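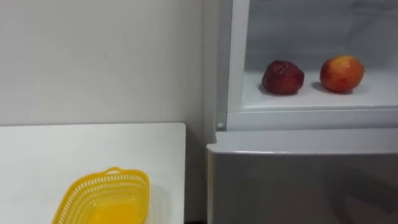 Step 1. Stage the dull version first

Vendors demo grippers on cubes. Skip the cubes. Put two pieces of fruit in the open upper compartment, a perforated basket on the table beside it, and tape the basket's spot so it stays put between trials. We ran the Bidatura hand and the Zuneo hand this way, 400 picks apiece.

Step 2. Pick the big fruit and watch the fingers

A large apple flatters any jointed hand. Fingers that wrap partly underneath can carry it with sloppy force settings, so a pass proves very little. Log where each finger lands and whether the forearm blocks your view of whatever is behind it. On the Escobar controller, leave grip force at 2 for this step, whatever the quick-start card says.

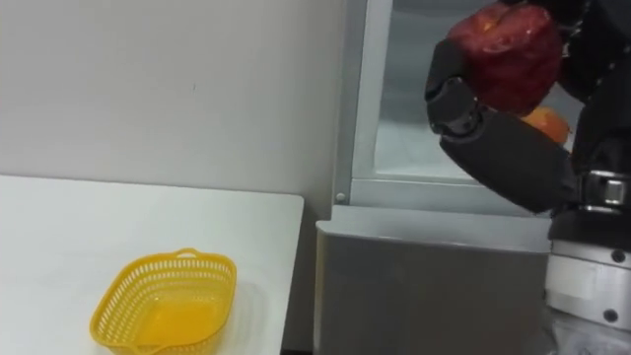 Step 3. Go small, then go back

Use a strawberry. Check it for dents in the basket before you score the pick.
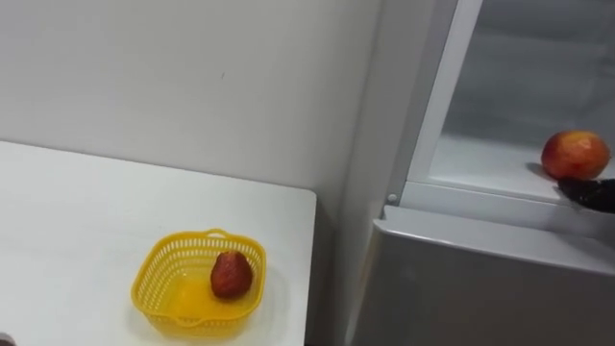 Then send the hand back to the shelf for the rounder fruit without touching the settings. Our better hand managed 86 percent here. The Pikenent brochure promises more, with no word on what was picked. Rerun anything that fails 4 times in a row before blaming the gripper, and check the camera calibration first.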